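4. Setting up the Drindix coin scale and entering your first tray

Read section 3 first if you havent charged the unit. Charge takes 2 hours. Don't skip it, low battery gives bad weights.

Before you start
Clean soft cloth. Cotton gloves, or clean dry hands, edges only. Level table, no fan running.

1. Take the scale out of the foam. Lift by the base, never by the pan.
2. Peel the film off the pan. Both sides.
3. Set it down, turn the feet until the bubble sits in the ring.
4. Press and hold POWER for 3 seconds. Screen shows dashes, then 0.00.
5. If it doesn't settle on zero, press TARE once. Wait. Don't press it again while the dashes are moving.
6. Put the check weight on the pan. Reading should match the number stamped on the weight. If not, go to 4.2.

CAUTION: Check weight is not a coin and not a toy. Fingerprints throw it off over time. Use the tweezers.

4.1 Entering coins

Open the Grendeo catalog on your computer and plug in the cable. The scale shows up under Devices. If it doesnt, try the other port before you reinstall anything – it's nearly always the port.

1. Click New Tray. Give it a name you'll still understand in December.
2. Choose raw or slabbed. Slabbed coins skip the weight step.
3. Coin on the pan, flat, centered. Wait for the beep.
4. Type country, denomination, year, mint mark. Leave mint mark blank if there isn't one. Don't type "none".
5. Save. Then take the coin off. Not the other way round.
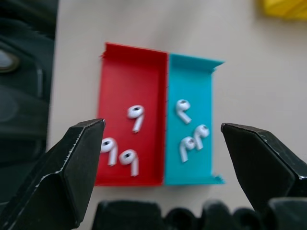 Each tray file holds 600 entries. After that Grendeo opens a second file with the same name and a 2 on the end. Fine to rename it, but do it from inside the program or the links break.

NOTE: Worn silver often reads light. A small shortfall gets a yellow flag, a big one red. Flags are only a prompt to look again. They don't mean the coin is fake.

CAUTION: Never clean a coin to get a better reading. Dirt weighs next to nothing and cleaning kills the value.

4.2 Recalibrating

1. Empty the pan. Hold TARE until CAL shows.
2. Put the check weight on when the screen asks.
3. Wait for the long beep, remove weight, wait for 0.00.
4. Still off? Switch off, move to a different table, level it again, repeat once.

If it fails a second time stop there and write to Moushumi Khondokar on the support desk, with the serial number from under the base. Owners of the older Schnyder pan need the adapter ring – see section 7.

Section text: Magdalini Stergiou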